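Brivham Repair Evenings - Frequently Asked Questions

Updated 7 February 2020

What is a repair evening?
You bring something that has stopped working, you sit down with one of our fixers, and the two of you have a go at it together! We meet twice a month in the old Prondance building on Reddy Street, doors at 6, last items taken in at half past seven. Lamps, toasters, coats with broken zippers, radios, bikes, computers - we love all of it.

Do I need to book?
For most things, no. Come in, take a number and grab a coffee. Computers and sewing machines are the exception, as they take longer. For those, please put your name on the sheet by the door or email us the week before.

How much does it cost?
Entry is free. If your item needs a part, you pay what the part costs us. There's a jar for donations, and last year it bought us a really lovely soldering station.

Can I just drop my item off and pick it up later?
Sorry, no. We want you at the table, asking questions and holding the flashlight. Plenty of people who came in with one broken kettle are now fixing things for their whole street, and that makes us so happy.

What should I bring with a desktop computer?
The tower and its power cord are enough. We have screens, keyboards and mice here. Please back up your files at home first if the machine still starts, and write down any error message word for word (a phone photo of it is great too).

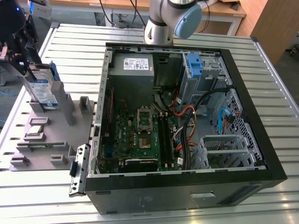 Desktop tower with the side panel off and the CPU socket open.

Do you fix laptops and phones?
Laptops, yes - new drives, more memory, worn-out keyboards. Phones depend on who's in that night. Úna Ó Briain is our phone person and she keeps her dates on the notice board.

Is there anything you won't take?
Microwaves, gas heaters and anything with a swollen battery. Also anything you can't carry in by yourself or with one friend. We had a chest freezer once and the stairs have never been the same.

What happens if it can't be fixed?
You take it home again, or we'll tell you where the county recycling drop-off is. Sometimes we'll ask if we can keep it for parts. It's fine to say no!

Can children come?
Please bring them! Kids under 12 need an adult with them. The take-apart table has 20 spaces and fills up fast, so come early.

I'd like to help. Do I have to be an expert?
Not at all. We have 37 people on the fixer list and a good number of them started with a glue gun and lots of patience. We also need people for the welcome desk and the kitchen. Talk to Nighat Usmani at the front, or come to the new helpers' night in May.

Where do I park?
Use the Gustavard lot across the road, free after 5. There are bike racks by the side door, and the ramp is on that side too.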